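Pluvham実習棟 公開見学会 フォトギャラリー

2026年4月6日公開

Nirar技術研究所では、年度初めの行事として、Pluvham実習棟の公開見学会を開催いたしました。当日は午前と午後の2回に分けて実演を行い、合わせて60名の皆様にご来場いただきました。本ページでは、箱と電源ケーブルを扱う梱包作業の実演を中心にご紹介いたします。画像は拡大してご覧いただけます。

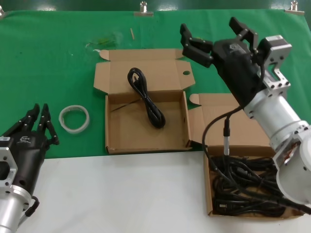
作業台中央の箱に収められたケーブルと、右側の箱の上に位置するロボットハンド
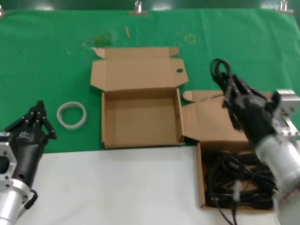

束ねた黒いケーブルを把持する右腕
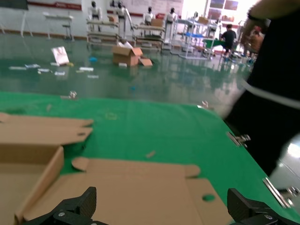 緑色の作業台に置かれた段ボール箱の展開材と、実習棟内の様子

梱包作業の自動化は、当研究所がGadine計画の一環として取り組んでいる課題です。電子機器の付属品を箱に収める工程は、品目の入れ替わりが多く、専用機の導入が難しい分野とされてまいりました。なかでもケーブルは形状が一定せず、持ち上げるたびに輪の開き方や端子の向きが変わるため、あらかじめ定めた動作を繰り返すだけでは対応できません。1枚目の写真で右側の箱に入っているケーブルのように、互いに絡み合った状態から1本を取り分ける動作は、とりわけ難度の高いものです。実演の解説では、つかむ位置の選び方、引き上げる速さ、隣のケーブルが付いてきた場合の戻し方について、担当職員よりご説明いたしました。また、2枚目の写真に見られるように、中央の箱は蓋を後方に開いた状態で作業台に置いております。蓋の開き具合は腕の進入経路に影響するため、現在も条件を変えながら検証を続けております。

箱そのものの取り扱いも、今年度の重点項目のひとつです。3枚目の写真にある折りかけの箱には、側面の立ち上がりや丸みのある差し込み部、円形の穴などがあり、指先をどこに当てるかによって仕上がりが左右されます。当研究所では組み立てから収納、蓋閉じまでを一連の作業として扱えるよう、工程ごとの動作記録を整理しているところです。昨年度末までに整理を終えた記録は1709件となりました。これらは所内での評価に用いるほか、共同研究先であるBainbridge工科学院の演習科目でも利用されます。

実演後の質疑応答では、多くのご質問を頂戴いたしました。主なものを以下に記します。

作業速度について
現段階では動作の確実性を優先しており、速度の向上は次の段階の目標としております。熟練した作業者と同等の速さには達しておりません。

対象品目の拡大について
電源ケーブルに続き、説明書などの紙類、小袋に入った部品を順次対象に加える予定です。紙類については、重なりの検出方法を検討中です。

安全対策について
見学者の皆様には、床面の表示に沿って所定の位置からご覧いただきました。作業台に近づく職員は、事前に所内の安全講習を修了しております。

教育機関の見学受け入れについて
高等学校および高等専門学校からの団体見学を随時受け付けております。ご希望の場合は、学校名、学年、人数、希望時期を明記のうえ、広報窓口までお申し込みください。

当日配布した資料は300部を用意しておりました。残部がございますので、ご来場になれなかった方にも郵送にてお送りいたします。送付を希望される方は、お問い合わせフォームの件名に「見学会資料希望」とご記入ください。発送までに日数を要する場合がございます。

次回の公開見学会は秋季を予定しております。日程および申込方法は、決まり次第、本サイトの「お知らせ」欄に掲載いたします。

なお、本ページに掲載した写真の無断転載はご遠慮ください。報道、教材等での使用を希望される場合は、事前に広報窓口までご相談くださいますようお願い申し上げます。

Nirar技術研究所 広報窓口
Pluvham実習棟 1階

関連ページ
Gadine計画の概要
Bainbridge工科学院との共同研究
団体見学のご案内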